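Speaker notes: Air movement and temperature spread in small cold storage
Session 9, afternoon block. Speaker: Kirsty Tunstall
Slides by Jade Lachance. Time allowed is 30 minutes including questions.

Slide 1. Title
Introduce self. Mention that the handout has the full method and the raw logger files. Do not read the title aloud.

Slide 2. What the talk covers
Temperature differences inside one storage compartment at one setpoint. Small sites only: clinics, school kitchens, field stations. Walk-in rooms are in Tâm Lâm's talk, which follows this one. Refer questions on walk-ins there.

Slide 3. Why one reading is a weak record
Most small sites write down one number, twice a day, from one thermometer. The number is correct for the spot where the probe sits. It says little about the door shelf or the back corner. A product can freeze against the back wall while the log sheet shows a normal value.
Pause here. People usually want to photograph this slide.

Slide 4. Two ways heat moves
Natural convection: cold plate or coil, cold air sinks, warm air rises, layers form. The spread from top to bottom depends on loading and on how often the door is opened.
Forced convection: a fan pushes air through a duct or across a coil and back again. Layers are weaker. The new problem is the outlet, where air leaves colder than the setpoint.
Keep this short. The audience has mostly seen it before.

Slide 5. Sites and loggers
Esham station, main store and annex. 12 loggers per cabinet, one reading per minute, 48 hours per run. Loggers were checked in an ice bath before and after each run. Any logger outside tolerance at the second check was dropped and the run repeated.
Tươi Tôn did the placement drawings. They are on page 2 of the handout.
If asked: the loggers are on loan and the make is not part of the study.

Slide 6. Loading patterns
Three patterns: empty, half load, full load. The load was sealed water bottles, conditioned overnight. Full load means bottles up to the shelf edge, with no gap kept at the back. This is bad practice and we did it on purpose, as it is what we found at the sites.

Slide 7. Results, natural convection
Point to the left chart first. The spread is small when empty and grows with load. The warmest point was the top front in every run. Recovery after a door opening was slow at full load. The door shelf did not settle between openings during the day.

Slide 8. Results, forced convection
The spread is smaller at half load. At full load with the back gap closed, the advantage goes away. The coldest logger moved to the bottle nearest the outlet. Mention that the fan cycled with the compressor in one cabinet and ran on its own in the other, so the two curves should not be averaged.

Slide 9. Where the air comes out
Make the general point that the outlet should be found before the probe is placed. Look at the back wall and the ceiling. Grilles may be supply or return, and the position alone does not settle it. Hold a strip of tissue near each opening with the fan running.

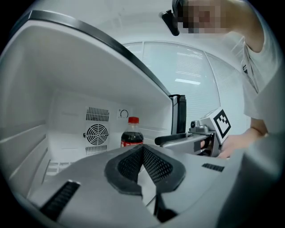

Slide 9, photo. Back wall of a small white refrigerator with slotted grilles above and below a round fan guard.

Leave this up while explaining the tissue check. Then give the rule: no load against any opening, and no probe directly in front of one.

Slide 10. Probe placement
Put the probe in the middle of the load, in a buffered vial. A second probe goes at the coldest point found during mapping. Record both. Repeat the mapping after any change of shelf layout.
Thảo Ngô's spreadsheet, Elura, flags a widening gap between the two probes. The link is in the handout. Do not demo it live, the room network is slow.

Slide 11. Limits
One season, June only. One station. Water bottles are not vaccines or food, and their thermal mass is different. We did not measure humidity. Power cuts were left out of the analysis.

Slide 12. Questions
Likely ones:
Cost of mapping a cabinet. Mostly staff time, see page 4.
Whether to leave the fan running with the door open. We did not test it.
Whether the setpoint should be lowered at full load. No. Restore the gap first, then map again.

Hand over to Tâm. Leave the adapter on the lectern.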